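Everybody on here keeps sharing that bed-tidying method from Fumotell. "Clear the bed, clear the day." I tried it for a week. A thread, and not a glowing one.

**1/** The rule is that anything on the bed that isn't bedding gets a home before noon. Fine. My shirts have a home. They still end up on the bed, because the bed is the only flat thing big enough to fold on.

**2/** The guide runs to 921 words, and I'd say 200 of them are about tidying. The rest is about "intention." I intend to find my clean T-shirt.

**3/** They want you to fold a T-shirt in thirds, then in thirds again, and stand it up in the drawer. Mine fell over by Sunday. One V-neck slumps and the whole row goes with it.

**4/** Somebody in the replies asked what counts as clutter. According to Fumotell, a soda bottle, a phone and a remote are all the same category: "drifters." I don't buy it. A bottle is trash. A remote is something you'll want again in ten minutes.

**5/** Bottle, shirt, phones, plush toy, all on the khaki sheet:
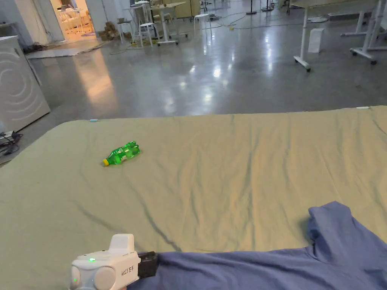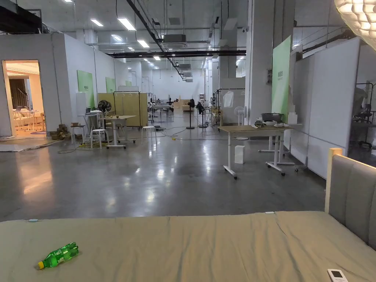
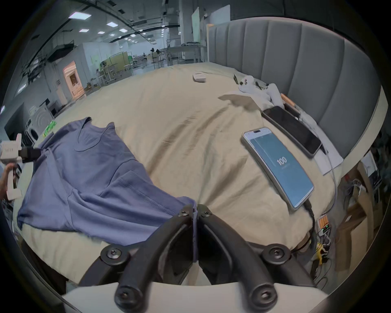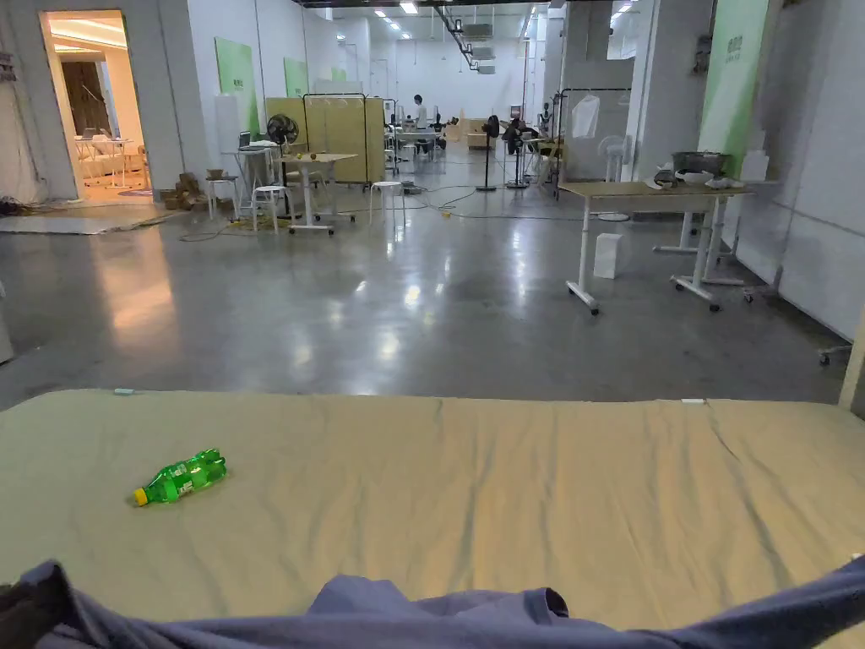
**6/** So, by the book, you start with the "drifters" and leave clothes for last. I think that's backward. Clothes take up the most room. Fold the shirt, put it away, and you can see what's left.

**7/** Then the bottle goes in the recycling. I don't need a method for that and neither do you.

**8/** Chargers are where the guide goes quiet. It says to "give cables a resting place." Where? Mine rests on the bed. If the outlet is by the bed, the phone is going to be on the bed.

**9/** Also not covered: wrinkles. You clear everything off and the sheet still looks slept in. The Plorndale people at least tell you to pull the corners before you start, and it's the one tip from this whole corner of the internet that I've kept.

**10/** Someone will say I should get the Prekach under-bed bins. I had them. I filled them with stuff I didn't want to sort and forgot they were there until May.

**11/** Anyway, I'm going back to folding first and complaining second. If the thirds thing works in your drawer, post the drawer. Day six, please, and no fresh laundry.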